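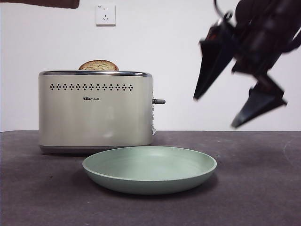 図1 トースター作業台、固定カメラから。パンはスロットの中、皿は手前。

作業ノート 2月 木曜日 公開見学日の記録
読了時間 5分

記入者:サラマトゥ・アド(Salamatu Addo)
日本語はまだ勉強中ですので、おかしい表現があれば赤ペンで直してください。

今日は見学日でした。受付の名簿では来場者は154名です。去年の人数は私は知りませんので、比べることができません。エイフィオンさん(Howells)が入口と安全説明、私とリンさん(Landeg)がトースター台、グウィリムさん(Gittins)が隣の引き出し台を担当しました。アレッドさん(Trevor)は午後からFuvvilleの方々の案内に入りました。

午前、準備
8時半に電源を入れました。原点合わせは一回目で通りました。グリッパーの指先の黒いパッドは、昨日の夕方に新しいものに替えてあります。古いパッドは角が丸くなって、パンの耳の上で少し滑っていました。替えた後に指の開き幅を測り直していなかったので、開場の前にあわてて測りました。次からは、パッド交換と測定を一つの作業としてチェック表に書きたいと思います。

トースターはいつもの「Bear」の二枚焼きです。レバーは本体の右側に出ているので、アームは右上から入ります。左から入る案も前にありましたが、レバーまで遠回りになりますし、本体の上を通るときにパンに当たる心配があります。今日は右からの経路だけを使いました。

実演の手順
パンは焼いたものを人が先に入れておきます。アームは右上から下りて、指を開いたままトースターの右で止まり、そこからパンの上の耳をつかみ、持ち上げて、手前の薄い緑の皿に置きます。公開の日は通電しません。この決まりは先月エイフィオンさんが書いたもので、私も賛成です。

パンが縁から出ている高さは、毎回少しずつ違います。耳だけしか見えないとき、下の指がクロームの縁に近くなります。認識のプログラムは縁の反射を時々パンの端と間違えます。リンさんが照明を少し後ろへ動かしたら、間違いは減ったように見えました。ただし数を記録していないので、本当に照明の効果かどうか、まだ言えません。

失敗の記録
・2回、パンを持ち上げる途中で落としました。どちらも厚いパンのときです。
・3回、皿の縁にパンが乗って、斜めのまま止まりました。皿の位置の目印が机の上でよく見えません。机の表面が暗い灰色なので、黒いテープは役に立ちません。白いテープに替えます。
・非常停止は1回。来場者のお子さんが仕切りの中に手を入れたので、私が押しました。アームは離れた位置にありましたが、仕切りの高さはエイフィオンさんと相談します。

来場者の質問(覚えている分)
「どうしてこんなにゆっくりですか」という質問が一番多かったです。私は、公開の日は速度を下げていると答えました。速い設定でも見せてほしいと言われましたが、断りました。
年配の男の方が、バターは塗れますかと聞きました。塗れませんと答えたら、少し残念そうなお顔でした。申し訳ない気持ちになりました。
Lukumayの技術の方は、手首のところのケーブルについて質問しました。上へ輪になっている部分が、手首を大きく回すと引っかからないかという指摘です。今の経路では引っかかったことはありませんが、引き出し台の動きをこの台に移すときは確かに危ないと思います。グウィリムさんにも伝えました。彼の台では、もう結束の位置を変えたそうです。写真をもらうこと。

午後、Fuvvilleの方々
アレッドさんの案内で5名が来ました。説明は英語でしたので、私は少し楽でした。興味はトースターよりも、教示にかかる時間にあったようです。一つの動作を教えるのに何回の手本が必要か、と聞かれました。私は自分の台の数字しか持っていないので、まとめてから後でアレッドさんを通して送ると約束しました。来週中に出します。Edivikの古いコントローラーでも動くかという質問には、アレッドさんが「試していない」と答えました。

片付け
電源断、パンくずの掃除、皿を洗って棚へ。机の右のほうに擦れた跡と白っぽい点があります。前からのものか今日のものか、わかる人がいたら教えてください。

次にやること
白いテープで皿の目印(私)
厚いパンの把持力を見直す(リンさん)
照明の位置を写真で残し、動かす前と後で同じ回数を試す(私とリンさん)
仕切りの高さ(エイフィオンさん)
Fuvvilleへ送る数字の表(私、下書きはアレッドさんに見てもらう)

追記:手袋の箱が空です。Mサイズを注文してください。

このサイトではクッキーを使用しています。閲覧を続けると、使用に同意したものとみなします。[同意する] [設定]

© Bresonholm 作業室ノート | お問い合わせ | ページの先頭へ戻る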